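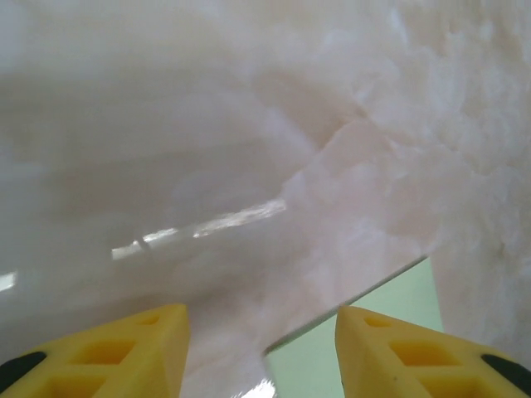
First time doing a museum after-hours night, what should I know?
Posted by Trilok Shakya in Going Out > Museums and Galleries

Hi everyone! My sister got us two tickets to the May late opening at the Cedcombe and I'm so excited, but I've only ever been to a museum in the daytime with a school group, so I have no clue how these things work. The ticket says doors at 7 p.m. and "last entry to the light rooms 9:40." Is it worth being there right at seven? Do you eat first or is there real food inside? And there's a printmaking table on the program that I really want to do, but it doesn't say anything about signing up. My sister mostly wants to dance, if that changes the plan. We're coming in on the train and would like to stay until close.

Gaurav Nishad
Oh you're going to have such a good time! I've been to four of these now and the May one is my favorite, mainly because they open the courtyard and you can go in and out all night without losing your place.

Get there at seven. I know it feels early for a party, but the light rooms only let in a small group at a time, and by 8:30 the line is down the stairs and past the coat check. If you go straight up when the doors open you'll walk right in, and you might get the whole first room nearly to yourselves (this happened to me last fall and I stood there grinning like a kid). Then come back down for the printmaking. There's no online sign-up for it. You put your name on a clipboard at the table and they text you when a seat opens, so stop and add your name on your way in, before you do anything else! They used to hand out numbered cards, and my last one was 209, which gives you an idea of how popular it is.

Food: eat first. The carts in the courtyard are good, the dumplings especially, but the portions are snack size and they sell out. Last year the final count at the door was 1,677 people, and there were three carts. You do the math.

The DJ starts at nine in the main hall and it gets properly loud, so if you want to look at the permanent collection and hear yourself talk, do the second floor before that. The Upadhyay textile room is up there and hardly anyone goes. Go! The big indigo hanging at the far end is worth the ticket all by itself.

Bring a layer for the courtyard, wear shoes you can stand in, and leave the backpack at home. Anything bigger than a small purse has to be checked, and the coat check line at midnight is no fun at all.

Dong-geon Ok
eat before. dont drive

Kiran Mathur
Gaurav covered most of it, so I'll just add the train part. Close is at midnight and the last train back toward downtown leaves at 12:22, a ten minute walk if you don't stop for photos on the bridge. We made it fine last time with a checked coat, but we left the dance floor at 11:40 to do it. If you miss it, the night bus picks up across from the Flollon parking garage.

One small correction, the clipboard was for the fall event. In May they had you scan a code on the sign by the printmaking table. Same idea, you still get a text. Put your phone on vibrate, you won't hear it over the music. You get to keep your print, and they'll roll it in paper for you if you ask. Mine is on my fridge and I still love it!

Trilok Shakya
Thank you all, this is so helpful!! We're going to do dumplings anyway, but after dinner. Kiran, did the ink come off your hands okay? I was planning on wearing white.

Kiran Mathur
Hands yes, with soap. Sleeves, no. They do have aprons, so grab one, and roll up whatever you're wearing. Have a great night!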